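Piyumi Munshi
Thread
Posts by the author, oldest first

1/ People keep asking what I do all day, so: I teach a robot arm to put cups inside other cups. I have a master's degree.

2/ The task list says "nest cups." The target is 600 good episodes. An episode is one complete go, from hands-off to hands-off, with no swearing on the audio. (There is no audio. It's a personal standard.)

3/ We're at 403. I'd like that number admired for a moment before I tell you it was higher last night.

4/ What happened was review. Gunau went through the February batch and threw out 34 for "operator hesitation." I was thinking, Gunau. It's a thing people do before they move.

5/ He's right, though, which is the annoying part. If I hover over the cup for four seconds deciding how I feel about it, the policy learns to hover for four seconds. It copies my doubts very faithfully. It's much less reliable about copying the grasp.

6/ Trullis is our name for the model. Trullis v2 picked up a cup beautifully, carried it over to the other cup, and then waited. We let it wait. Sultana went and had lunch.

7/ So the new rule is commit. Pick a line, go down it, let go. If you miss, you miss, and you tag the episode as a miss and keep it in a separate folder. I have become quite an important contributor to the separate folder.

8/ Other rules currently taped to the monitor:
Move the start positions every time.
Don't always nest the same way round.
Don't fix it with your hand.
DON'T FIX IT WITH YOUR HAND (Sultana's writing, aimed at me)

9/ The start positions are harder than they sound. Ask a person to put a cup somewhere random and they'll put it in the same spot they put it last time, two inches over. I printed a sheet of 200 random placements and I still catch myself arguing with it. "Nobody would leave a cup there." My own kitchen says otherwise.

10/ We also leave other stuff out on the counter on purpose. Early on we trained on two cups and nothing else, very clean, very Scandinavian, and the first time someone put a bowl down Trullis tried to nest a cup in it. I mean, fair. A bowl is a cup with ambition.

11/ Second cup on its way down to the first, toaster and green bowl on the sidelines:

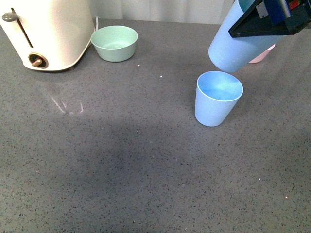 Last updated: February, 4:40 PM

12/ Both cups are the same light blue. I asked for that. If they're different colors the model can cheat and learn "blue goes in pink," and then you hand it a matching pair and it has a small crisis.

13/ Roma asked whether the toaster is part of the task. It's there to be ignored. Learning to ignore a toaster is a real milestone around here and I won't hear a word against it.

14/ The shadow on the counter is another one I've come around to. I used to fuss with the lamp to get rid of it. But the arm's going to throw a shadow wherever it ends up working, so it may as well meet it now.

15/ Anyway, 403. Gunau has the next batch open and he's making the small noise he makes. Back to the cups.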